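Saludo Publishes Figures on Removal of Scam Listings

FLERNPORT, 16 May 2026 – Saludo, the community marketplace and messaging platform operated by Condside, today released its first report on the enforcement of its rules against fraudulent listings and fake accounts.

According to the report, 80 percent of the listings removed for fraud were detected by automated systems before any user reported them. The remainder were taken down following reports from buyers and sellers. Home furnishings and bedding, rental offers and event tickets were the categories most often affected.
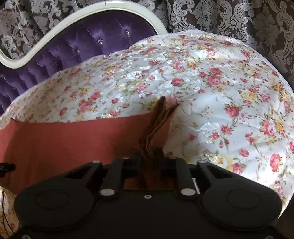 New Measures for Sellers

Starting in December, accounts that post more than 15 listings in a single day will be asked to confirm their identity. Accounts that break the fraud rules 3 times will be permanently closed. Sellers may appeal any decision through the Folum help center, where each appeal is read by a trained reviewer.

"People who use Saludo should know what we remove and on what grounds," said Gwenaël Cordier, Head of Platform Integrity at Condside. "We will publish these figures twice a year."

Condside will also provide a sample of 1000 removed listings, with personal details deleted, to qualified researchers who study online fraud. Applications can be submitted through the Folum help center.

Media Contact
Condside Press Office, Flernport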